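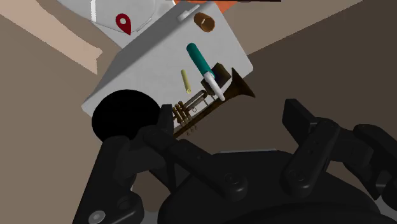
Print this page | E-mail this page
Reading time: 4 minutes

Progress report to Kokivia: gripper and camera comparison in simulation
August 17, 2023
Prepared by Anneliese Fröhlich, with Sumeya Tamiru and Custódio Pinheiro
For: Paavo Lappalainen, program office

Where we are

The first half of the comparison is finished. We set out to test two grippers, two camera placements and two controllers on a simulated arm before any money goes to hardware. The gripper trials are done, and so is one of the two camera placements. The controller trials have started but I have no results from them that I would want quoted yet.

The task is the same throughout. The arm has to pick a named object off a narrow cabinet that holds too many things, and lift it clear without dragging a neighbor along. We chose crowded surfaces because our earlier work at Kavholm used single objects on an open table, and every gripper we tried did well there. That told us very little.

Grippers

Gripper A is the jointed one, with links that fold the fingertips inward as it closes. Gripper B is the slim parallel one. Each was given 100 attempts on the same set of layouts, with the same starting poses.

Gripper A completed 71 picks and Gripper B completed 78. The difference is smaller than we expected and I would not choose on that number alone. The failures are more useful. A mostly failed on the way in: its outer links need side room, and on a crowded surface they touch something before the fingertips arrive. B mostly failed after contact, when a smooth or tapered object turned between the fingers during the lift.

The trumpet was the worst object for both. Its tubing gives the planner many places that look like a good grasp and are not, and the bell swings when the grasp is too far from it. The orange-brown cylinder was easier when it was approached across its length. Sumeya has split the failure log by object, and the full table is in the project folder.

One correction to the spring report. We said then that Gripper A needed less clearance than B. The collision shapes for A had been set too small, by our mistake. Those trials were thrown out and run again, and the numbers given here are from the second run.

Cameras

The wrist view is the one we have finished. It is good close to the object and poor before that. At the range where the arm has to decide on an approach, the gripper's own links cover the lower part of the view, and with Gripper A they cover a lot of it. Objects lying behind a fingertip were often missed until the hand moved.

The side view has been set up with the arm and the cabinet both visible, but has only been used for checking so far. It is already helping Custódio sort failures by cause. From the side it is plain when the fingertips are over the teal object and when they have reached it, and from the wrist we were guessing more than we liked. 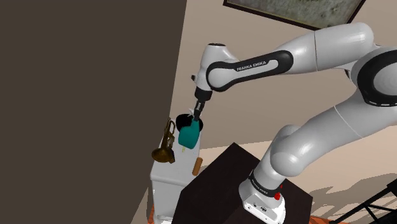

Controllers

Jerome Estrella joined in late spring and has taken this part over. The position controller is the baseline. The second one limits contact force and lets the hand give a little when it touches something. It runs, but it is slow to settle near the cabinet top, and in some trials it pushed an object along the surface when it should have stopped. Jerome thinks the gains carried over from the Sauerland setup are wrong for this arm. He is retuning them on 30 layouts kept apart from the test set.

Problems and delays

We lost most of two weeks to contact settings. Thin parts passed through each other at the larger time step, so we cut the step and accepted longer runs. That is the main reason the second camera placement is late.

The object models we got from Alell vary in quality. A few had no sensible mass and had to be fixed by hand. We have 159 usable objects now - enough for the rest of the plan, and I do not intend to ask for more.

Spending

Spending is under plan. Compute cost more than budgeted because of the smaller time step, and travel cost less. We are not asking to move money between lines at this point.

Next steps

- Finish the side camera trials with both grippers.
- Complete controller tuning, then run 100 attempts per controller on the test layouts.
- Repeat a small part of the gripper trials with the better controller, to see if B still loses tapered objects in the lift.
- Send a hardware recommendation to Kokivia in November.

Decision needed from you

Please confirm whether the recommendation should cover one gripper or a ranked pair. If it is a pair, we would need to add a tool change to the task, and Jerome would have to start on that before the controller trials end.

Print this page | E-mail this page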